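Fitby Newsletter, May
Building Systems: Humidity control on the Grindstead floor

Readers of the last item on the Grindstead site asked for more detail on the humidity problem and the settings now in use. The short version is that the building was drying itself out for most of the heating season, and the control sequence was the main cause.

The ground floor is served by one air handler with a steam humidifier downstream of the heating coil. The original sequence took its humidity reading from a single sensor in the return duct. Return air at that point is a mix of air from the open area, the kitchen corner and the corridor, and the corridor runs cooler than the rest. Cooler air holding the same amount of water shows a higher relative humidity, so the sensor reported a comfortable figure while the open area sat well below it. The humidifier shut off early and stayed off.

The second fault was in the outside air damper. Its minimum position had been set for full occupancy and never changed. On cold mornings the unit was pulling in far more dry outdoor air than the number of people present called for, and heating it.

Relative humidity in the open area was logged over the winter with the original sequence in place, for a total of 3,853 readings. In 89 of them the value fell below 30 percent. Most of the low readings came before 10 a.m., when the damper was at its minimum position and the kitchen was not yet in use.

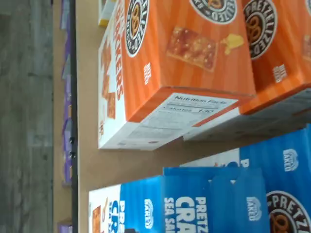
Low humidity matters for more than comfort. Paper and card stock lose moisture and curl, wood products shrink across the grain, and static discharge becomes more frequent. Dry goods are the exception, and the kitchen stores have never been a concern in winter. They become one in July and August, when the same air handler has to remove water instead of adding it, and a packet left open overnight picks up moisture from the room.

The revised sequence works as follows. The controlling sensor is now on an interior wall of the open area, at seated head height, away from supply diffusers and direct sun. The return duct sensor has been kept for trending only. A high-limit sensor in the supply duct cuts the humidifier back if the air leaving the unit gets close to saturation, to prevent water collecting in the duct. The damper minimum now resets on carbon dioxide level. The humidity setpoint drops as the outdoor temperature falls, which keeps condensation off the window frames.

The setpoint reset caused some debate. A fixed setpoint is simpler to explain and simpler to check, but the window frames at Grindstead have no thermal break and will not tolerate it in very cold weather. The Yang office, with newer glazing, runs a fixed setpoint and has had no condensation.

Flooring should be considered at the same time. Plank products are sold with a permitted humidity range, and the range differs a good deal between solid wood, engineered wood and vinyl. Check the installation sheet for the product in your own building before choosing a setpoint. Where the sheet cannot be found, look at the seams at the end of winter and again at the end of summer. Gaps that open and close with the season point to a material that responds to moisture, and the control band should be kept narrow.
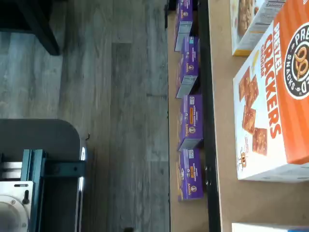 Gray wood-look planks, with the seams running the length of the boards.

Sensor drift remains the weak point. Low-cost capacitive sensors can drift by 5 percent or more if neglected, and a drifted sensor will defeat any sequence. The wall sensor is to be compared with a calibrated handheld meter at the start and end of each heating season. Let the meter sit beside the sensor until its reading is stable, and keep people from standing close while it does.

The Vollside building has the same model of air handler and the original sequence. Its damper settings will be reviewed before the heating season, and the sensor will be moved if the trend logs show the same offset. Sites that want a copy of the points list should send a request through the facilities inbox and include the controller model and firmware version.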